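What's Inside a Computer, and Where Does It Keep Your Stuff?

I love taking the lid off a computer. The first time I did it I was nine, and I expected something like a clock, all cogs and springs. It looked more like a tiny town seen from an aeroplane!

The biggest street map in that town is called the motherboard. It's a flat board, very often green, and it's covered in little parts that pass messages to each other through thin metal tracks. Everything else in the computer plugs into it somehow. Look for long, thin slots lying side by side. Those are for the memory, and they usually have a small latch at each end to hold the memory stick tight.

Memory is a bit like your desk. You spread out whatever you're working on, and when the power goes off, it all gets swept away. So where do your pictures and games go overnight? They go on the drive, which is more like a cupboard. Lots of drives are 2.5-inch ones, small enough to slip into a coat pocket. Some computers hold theirs in a plastic tray called a caddy, so you can lift the drive and tray out together.
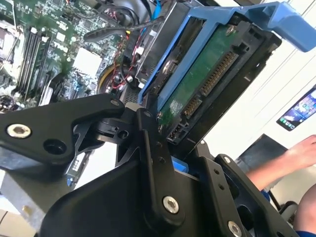

Why are the pins on computer parts often gold?

Gold doesn't rust or go dull, so electricity can pass through it easily for years and years. The layer is very, very thin, so please don't go hunting for treasure!

My own drive at home has 2,000 photos on it, and 617 of those are of my cat asleep (I did check). It still isn't anywhere near full. Isn't that brilliant?

If you'd like to see inside a computer yourself, ask a grown-up to find an old one that isn't used any more. It must be switched off and unplugged, and the grown-up should be the one to open it. Hold the parts by their edges, and leave the power supply box shut, even if it's got very tempting screws.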